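Nov 14, 2022

I've been meaning to write up my bench notes for the student project room for ages, and now that the fall design teams are deep into their builds (and asking me the same things every afternoon), it seems like the time. I look after the shop side of our engineering projects course. Most of what follows I picked up by ruining things first.

## Before you cut anything

Make the ugly version. I mean cardboard, hot glue, a paper towel tube, whatever's in the recycling. Students hate this advice and want to go straight to the nice stock, and then I find a beautiful piece of acrylic in the scrap bin with a hole in the wrong place. A cardboard mock-up takes 30 minutes and you can hand it to someone and watch them hold it upside down.

Write your dimensions on the mock-up itself with a fat marker. Notebooks go home in backpacks. The cardboard stays on the shelf.

If your team has more than one person measuring, pick one set of calipers and stick with it. Last January I had a group whose shaft and bearing block were measured with two different pairs, and one of those pairs had been dropped on the floor at some point. Close the jaws and check for zero every single time you pick them up. Wipe them first, too — a bit of grit between the jaws will fool you.

## Silicone and other goop

A lot of the bioengineering teams cast soft parts, so I've gotten opinionated about silicone.

Mix slower than you think you should. Whipping it around folds in air, and then you've got a part full of bubbles. I use a flat craft stick, scrape the sides and the bottom, pour the whole thing into a second clean cup and mix it again. The second cup feels like a waste and it has saved me more batches than anything else on this page. The unmixed stuff hides in the corner of the first one!

Pour in a thin stream from up high, into the lowest corner of the mold, and let it creep across on its own. Then walk away. Poking at it to see if it's cured leaves a fingerprint, and I can generally match the print to the team.

Don't wear latex gloves with platinum-cure silicone. It can stop the stuff from setting and you'll be left with a sticky layer that never goes off. Nitrile is usually fine, but do a little test blob if you've bought a new box. Same goes for sulfur-based modeling clay, which somebody brings in every year.
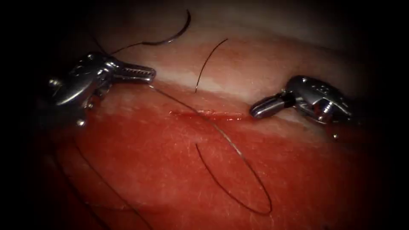 Cleanup is easier if you do nothing at all. Leave the leftovers in the cup overnight and the whole plug peels out the next day, stick included. Wiping wet silicone just moves it to your sleeve, then to the door handle, then to my coffee mug. I keep a roll of freezer paper by the casting bench, shiny side up, and swap the sheet when it gets gross.

Label the cups with the time you poured. Not your name, or not only your name. I can't tell from "Team Ong" whether something is ready to come out of the mold.

## Sanding printed parts

Start at 200 grit or so if the layers are bad and work up from there. (I know the packs say 180 or 220, I round it off in my head.) Go wet once you're past the rough stage, with a drop of dish soap in the water. Dry sanding PLA heats it up and it goes gummy and smears, and then the paper's clogged and you're really just polishing it with its own crumbs.

Silvan Wyss, who ran this shop before me, glued his sandpaper to paint stirrers with spray adhesive and cut the ends at an angle to get into corners. I still make a batch at the start of each term. When they wear out you peel the paper off and stick on a new strip, or you just grab another stirrer, they're practically free.

And 4000 grit is for when you have to see through it. For a bracket that lives inside a housing, please stop much sooner and go eat lunch.

## Screws, threads, and the jar of shame

- Turn the screw backward first until you feel it drop into the existing thread, then go forward. Plastic parts last so much longer this way.
- Heat-set inserts want patience. Let the iron do the sinking, stop when the insert is just proud of the surface, and press it flush with something flat and cold.
- Magnets: mark the face with a dot before you glue. All of them, before you open the glue.
- If you strip a head, try a wide rubber band between the driver and the screw before you go looking for the drill.
- Leftover hardware goes in the big glass jar. Don't sort it back into the drawers by eye, you will be wrong about M3 and 4-40 and I will be the one who finds out.

For rusty donated tools I soak them in Rostex overnight, rinse, dry them in front of a fan, and put on a thin coat of oil the same day. Skip the oil and you get orange freckles by morning. Plain white vinegar does the job too if you keep an eye on it, it just smells like a salad.

## Storing half-finished work

Every team gets 4 lidded bins from the Tuvetti rack, and that's the limit. I know it's tight. Put the heavy stuff in the bottom one and tape an index card to the short end, where I can read it without pulling the bin out. Wires get coiled and held with a strip of hook-and-loop, never tape, which turns to black slime over the summer.

Batteries don't go in the bins. They go in the metal cabinet by the sink side door, terminals covered.

Georges Issa teaches the section that meets after mine and he has his teams take a phone photo of the bench at the end of every session, before they pack up. I stole the idea. You come back a week later, look at the photo, and you remember which wire was the questionable one. It also settles arguments over who left the glue open.

On glue — store the superglue bottles upright in a jar with a few of those silica packets from shoe boxes, lid on. Wipe the nozzle before capping. The Jeltlow tape is on the top shelf behind the clamps, and if you use the last of it, write it on the whiteboard. A sticky note on my monitor doesn't count, those fall off and end up under the desk with all the others.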